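Stop Hiding the Pauses

I've been writing control code for small arms for a while now, and I want to complain about something that sounds minor and isn't. We treat pausing as failure. A policy that hesitates gets a worse score, a demo with a hesitation gets sped up or trimmed, and then we all wonder why the thing plows straight through the moments when it should have stopped and looked again.

Let me back up. The stack I work on is called Kuvari. It's a learned policy that spits out short chunks of motion, plus a plain old position controller underneath that does what it's told. Perception runs slower than control, so at any given moment the arm is acting on a picture of the world that's a little stale. Usually fine! Over open table you can be wrong by a finger's width and nobody cares. Near contact it's a different story, and the software mostly doesn't know the difference.

Last June I added a dumb rule. If two overlapping chunks disagree by more than 5 mm at the gripper, hold position for 400 milliseconds, grab a fresh image, and plan again. That's the whole thing. It took me an afternoon, and I spent the next month arguing about it, because it made our average task time worse and the average is what goes in the table.

But look at the logs and you see where the holds land. They pile up close to objects, right when the fingers are near something hard and the camera is half blocked by the arm's own body. Those are the places where I, a person with two good eyes, would also slow down. I don't think the model "understands" anything here. Its guesses spread out, and we finally let that spread mean something to the controller instead of averaging it into mush (which is what we did before, and I wrote that code too, so I'm allowed to be rude about it).

Kitchen stuff is where I feel strongest about this. Shiny black plastic and brushed steel are miserable for depth, and a gripper holding a small part up against an appliance has very little room to be confidently wrong.
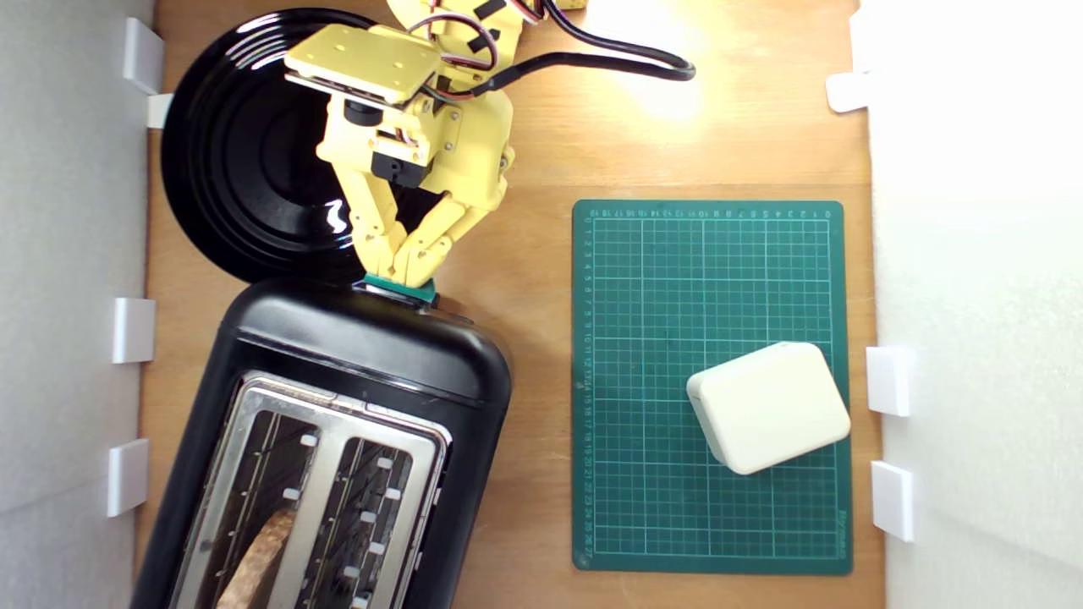 Tianyou Qian thinks I'm giving the rule too much credit: a hold only helps if the next image is better than the last one, and when the arm is what's blocking the view, waiting gets you the same bad picture twice. Back off a little, then look, or don't bother.

Fair, and I've started a branch that does a small retreat before the new image. It's ugly so far. Retreating while holding something means the planner needs to know what it's holding, and ours barely does. I'd still take a clumsy retreat over a smooth mistake, and I'd like our scoring to agree with me. Right now it counts seconds and successes. I want a column for how hard we pushed on things we weren't sure about, even if it makes the first version of the table look bad.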